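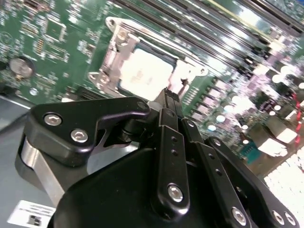

Flundance Cell: Setup and Maintenance of the Gripper
Project report, section 3
Jinlong Xu and Chiharu Furukawa
11/4/19

3.1 Scope

The Flundance cell removes processors from scrap motherboards while the boards are still mounted in the chassis tray. This section covers the gripper: mounting, zeroing, and the checks made between runs. The arm controller is covered in section 4.

3.2 Mounting

The gripper is a parallel-jaw type with stacked linkage bars and narrow ribbed fingertips. The finger plate is held by socket-head screws. These were found loose after the first day of trials and were refitted with thread locker. The linkage screws must not be tightened past the point where the jaws still close freely by hand.

3.3 Zeroing

The wrist camera is fixed to the arm side of the gripper mount, so its offset to the fingertips changes whenever a finger is replaced. The offset is measured again as follows. Close the jaws. Jog the tips to a point over the corner of the socket frame. Record the arm position, then rotate the wrist and repeat. The two readings should agree within 2 mm. If they do not, check the finger plate before changing anything in software.

Heat spreaders reflect the overhead lights strongly and the edge finder loses the processor outline. We now locate the retention frame first and compute the processor center from it.

3.4 Checks between runs

Wipe the fingertips. Old thermal paste on the ribs lowers grip. Inspect the pivot pins for play. Run the open and close cycle 24 times with no part and log the motor current.

3.5 Results

The gripper completed 288 cycles before the first finger change. Wear was uneven, with the left tip worse. Of the stops logged in the Likau file, 70 were vision faults and were cleared by a restart of the edge finder. Pivot pin wear was not measured.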